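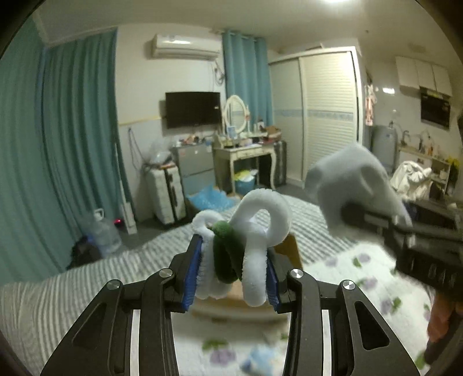
My old desktop sits in the hall closet running our modded world, and it shuts itself off before supper with the door closed, one reader wrote in. Could you go over where to keep one of these at home, and how to look after it?

A closet is fine if air can get in low and out high. With a solid door, leave it open a hand's width or swap it for a louvered one. A machine that only hosts a game makes less heat than one that draws it, but a big modpack keeps the processor busy whenever people are exploring new land.

Where to put it

Keep the case off the floor. Carpet lint goes straight into a bottom intake. Two bricks or a low shelf will do. Leave 4 inches behind the case for the exhaust, and don't stand it beside the water heater or the dryer.

Laundry rooms are a bad choice. Lint and steam both end up in the fans.

If you have to put it in a bedroom, set it on a folded bath towel laid over a board. The towel takes up the hum and the board keeps the bottom vents clear. Check that the towel doesn't hang over the front.

Dust

Shut the server down properly first — type the stop command, wait for the world to save, then power off. Unplug the case and carry it outdoors or to the garage. Hold each fan blade still with a finger and use short bursts of canned air, can upright. Wipe the inside of the side panel with a dry microfiber cloth. Foam filters can be rinsed in the sink and must be fully dry before they go back in. Ours is a Uibo case and the front filter slides out from below, so look there if you can't find a latch.

Do this every 2 months if you have pets.

Cords

Label both ends of every cord with masking tape. Write the date of the last change on the router label too. Use a wired connection if you can. A flat cable will run under most door trim without drilling. Don't staple it.

Keep the server off the same power strip as the vacuum or a space heater. We lost a week of building in January that way. A small battery backup is worth the money in Hindville, where the lights blink in every storm.

Before you update a modpack

Copy the whole world folder to a separate drive. Then copy the config folder, which people forget. Our pack is Vestolside, with 111 mods, and the last big update changed how several ores generate. Old chunks kept the old ores and the new ones only turned up past the edge of the explored map.

Start the new version on the copy first. Walk around, open a few chests, and check that the machines still run. If blocks are missing, go back to the old version and compare the two mod lists line by line.

Keep the last 12 backups and delete the rest. We use Plevo to make ours overnight, but a plain copy by hand works as well.

Paper notes

Tape an index card inside the closet door with the server address, the start command and the stop command. Put the memory setting on it as well. Use pencil, as the setting will change.

Updated 2023-07-22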